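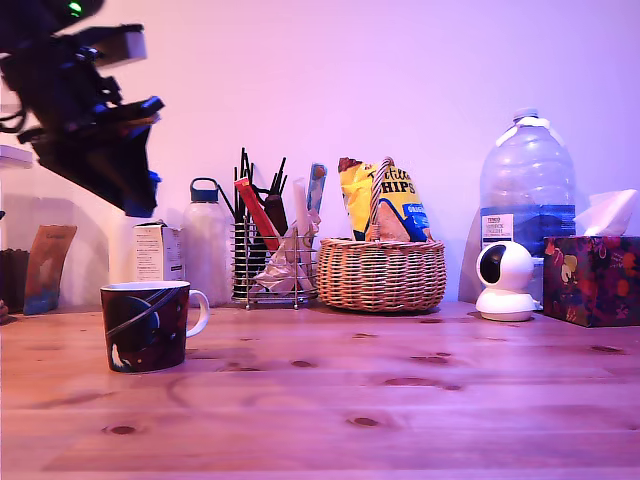
Kutier regional court and holding cells, press visit

Tuesday, July 14, 2020. Up at 5, bus late, nearly missed the gate. Visit was arranged after the Lapiņa abduction case went to trial in January and half the press bench couldn't hear a word of it. Court now wants to show us the new room, the new sound, and how people get from the van to the dock.

Security first. Phones in a tray, passport, second tray. Pens allowed, spiral notebooks not, so I lost mine and wrote the rest on the back of the visitor form. Ask for a stitched one if you go.

Cells

Kaja Eglītis took us down. She runs custody and talks fast. 12 cells, all single, painted since the spring, still smells of it. Suspects arrested abroad come in by the back yard and are never walked through the public hall, which is why the photographers got nothing in January. She was asked three times who signs for a prisoner handed over by another country's police. Answer: the escort officer, then her, then the duty judge. In that order, same form. She wouldn't say anything on the Lapiņa defendants and was polite about it.

No food allowed below stairs except what the kitchen sends. Lunch for detainees is at noon, we saw the trolley and not the lunch.

Courtroom 2

Bigger than it looks on the stream. Seats almost 70 with the side gallery open. Press row has moved to the left, behind the interpreters, and you can see the witness box now but not the defence table. Swings and roundabouts. Urmas Luik from the clerk's office played us a test recording and it was clear at the back, less so under the gallery. Someone asked about sockets. There are two. For the whole row.

Protected witnesses will speak from another room with voice changed. Luik says the families' lawyers asked for a transcript the same evening and the court has agreed to next morning, in writting. 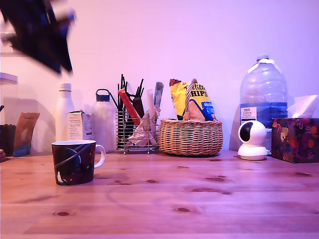
Mug with the ringed planet, on the table.

Questions session

Half an hour, ran to fifty minutes. Hipólito Cisternas wanted to know if reporters who have spoken to go-betweens can be called as witnesses. Yes in theory. The judge must hear the editor first. Davoud Nazari pushed on whether notebooks can be siezed at the door, given what happened to mine. Told no, only held. I got it back at the exit, all pages there.

Nothing on the ransom money. Tried twice.

Practical

Press passes from Ojārs Sproģis, ground floor, mornings only. Bring two photos. Last bus back is before six and the next hearing is listed for the afternoon, so sort a lift.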